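### 3.2 The snack shelf and its packaging

Of all the household goods in the Disdale inventory, snacks turned out to be our favourite group to work on. They are cheap, they are everywhere, and the packaging is wonderfully inventive. A single product – thin slices of potato, salted – may reach the kitchen in a pillow bag, a tub, a tray with a film lid, a box of small sachets or a tall round canister, and each of these is stored, stacked and put away in its own manner. Earlier work on kitchen storage (Baudry's shelf survey is the one we lean on most) treats all of them as "dry goods" and moves on. We wanted to spend longer with them.

The inventory holds 431 packaged items, collected during October from shared kitchens and from the two grocers nearest to them. We split these by how the package behaves when it is put down. *Rigid* packages keep their shape and have a base they can stand on. *Soft* packages take their shape from whatever is inside and whatever is beside them. A third and smaller class, which we call *mixed*, covers things such as a cardboard sleeve around a foil bag. Crisps and other potato snacks are well represented in the first two classes, and they show the contrast so clearly that we use them as our running pair for the rest of this section.
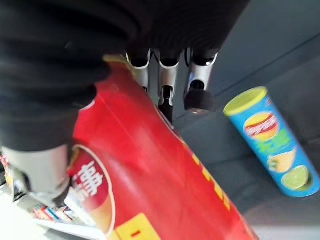
**Figure 4.** A large red bag of potato chips clamped in a gripper, and a blue canister with a yellow-green lid on a grey surface.

Soft bags are the more interesting half of the pair, and by far the harder half to give a home to. A filled pillow bag is mostly gas. It is wide, light and springy, and it has no side that clearly counts as the bottom, so people lay it flat, prop it against a wall, or wedge it upright between two heavier things. Height and width on the shelf therefore say little about how much food is present. The crimped seal matters as well: it adds a stiff strip to an end of the bag, and in Figure 4 the yellow edge of that strip stands out strongly against the red of the body. We found this sort of colour change very useful when sorting by eye, as it tells the person tidying which end they are looking at even when the front of the bag is turned away or creased. Wrinkles do get in the way of the printing. Large single characters and round emblems remain easy to pick out on a slightly wrinkled bag, whereas columns of smaller writing are often lost in a fold.

Canisters behave quite differently, and we grew very fond of them. The cylinder protects the contents, stands on a small footprint, and can be lined up in rows with hardly any wasted depth. It has one real weakness, in that it rolls if it is knocked onto its side. A coloured lid gives a second cue for sorting, on top of the body colour. In the canister in Figure 4, lid and body are far enough apart in colour that either would serve as a label. We recorded both colours for every lidded item, and we would urge anyone building a similar list to do the same from the first day. Going back for them later is slow work!

For each item we noted five things: class, main colour, second colour, whether it could stand unaided, and whether its name could be read from the usual viewing height. The last of these gave us the most trouble. Reading a name depends on the script as much as the size of the print, and our own first list mixed Chinese and English names for the same snack. We settled on keeping the name as printed and adding a plain English type beside it ("potato chips", "rice crackers"), following the Doment naming rules. Brand names were left out of the type field altogether.

We then tried two shelf layouts, one grouped by class and one grouped by food. Each was stocked with the same 100 items and left in use for 19 days. Grouping by class kept its order better, chiefly thanks to the deep bin we gave to the soft bags, which let them slump against each other without pushing anything over. Grouping by food was better liked, though, and it is easy to see the appeal: people looking for something salty want all of it in one place. Our final layout, which we call the Plindo shelf, keeps the food groups but places a bin at the left of each for its soft members, with canisters and tubs standing to the right in a row. Section 3.3 gives the bin depths and the spacing between rows.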